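December 14, 2021
Washroom at the Haverford workshop, cleaning and small repairs

Started with the vanity, as it was left from October and the front looked grey near the handles. The Clovora cleaner is too strong for this paint, I tried it inside the door first and it made a dull spot. So I changed to warm water with a little dish soap. Mixed 5 ml of soap in one litre, this is enough.

Order of work that I will keep for next time:
Top first, with the rounded lip, then the doors from upper edge down. The raised panels keep dust in the groove, so the cloth must be folded to a corner there. Leave for 20 minutes with the door of the room open, then wipe once more with a dry cloth.

The seam between the doors is the slowest part. Old soap sits in it and comes out only with small strokes – long strokes push it back inside. I do this part sitting, otherwise my back complains after the second door.
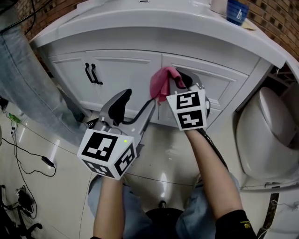

Vanity doors, pink cloth near the centre seam.

The brick wall behind I did not touch. It gives red dust if one rubs it, and then the top must be done again. Better to ask Drukville what they use for sealing.

Still open: one screw of the left door handles turns without gripping. Needs a longer one, 18 mm if we have it in the drawer. Pink cloths go to the wash separately, the last time they coloured the towels.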